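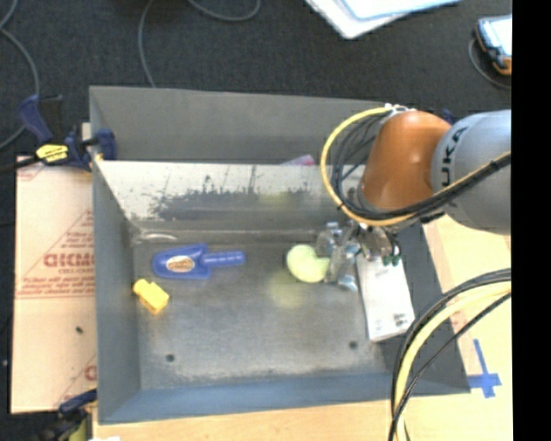
Home Stories Older Stories About Contact

Last updated in July

The Basstead Bell

Setareh Tehrani won the bell in a raffle she didn't remember entering, and by suppertime she was completely in love with it.

It was the old ferry bell from the Brovlow landing, green all over and as big as a soup pot, with the year 1656 cut into the rim in crooked numbers. The 5 was backward. She ran her thumb over it again and again while the kettle screamed on the stove behind her.

"You can't keep that in an apartment," said her brother on the phone.

"I can! It's on the table right now!"

"What does it sound like?"

She hadn't rung it yet. She had carried it up three flights wrapped in her good coat, with one hand stuffed inside to hold the clapper still, and it felt wrong to just whack it in the kitchen with the neighbors sitting down to eat. A bell like that ought to have water in front of it.

So the next morning she put it in the passenger seat, buckled it in, and drove out to Basstead, where the river goes wide and brown and slow and there are herons all the way down the far bank. Oh, it was a morning! The fog was coming off the fields in strips and the road smelled like cut hay, and every time she took a curve the bell gave a little hum down in its belly, like somebody thinking about singing.

The ferry hadn't run since she was 12. She remembered the last day of it, how her father let her stand up front with the wind pulling her braids straight out behind her, and how the ferryman, Mr. Nurmi, rang the bell when they pushed off and then again in the middle of the river for no reason at all. "For the fish," he told her. She had believed that for years. She sort of believed it still.

The landing was mostly weeds now. The post was there, though – a great gray leaning thing with an iron hook on top, rusted but thick as her wrist. She dragged a crate over, climbed up with the bell hugged against her chest, and on the fourth try she got the loop over the hook. Her arms were shaking. She had green all down her shirt.

Then she stood there holding the rope and couldn't do it.

What if it was a small sound? What if it went clunk? She had been carrying that note around since she was a kid, and it had gotten her through a lot of gray afternoons at the Pisadeck office, where she answered the phone and said "one moment please" until it stopped being words. She wasn't sure she wanted to trade it in for the real one.

A heron across the river lifted one foot and put it down again.

"All right, all right," said Setareh, and she pulled.

It was huge! It was lower than she remembered, and rounder, and it had a kind of wobble in it that rolled out over the water and hit the trees and came back a little late. The herons went up, every one of them. A dog started barking on somebody's porch. She felt it in her teeth and the soles of her feet and she laughed so hard she had to grab on to the post.

When it had finally died down to a buzz, a door banged on the other side, and a very old man in a bathrobe came out onto the bank. He put his hand up over his eyes.

"What was that for?" he shouted.

She cupped her hands around her mouth.

"The fish!"

He stood there a while. Then he went back up the bank, faster than she would have thought he could, and started pulling the tarp off a boat.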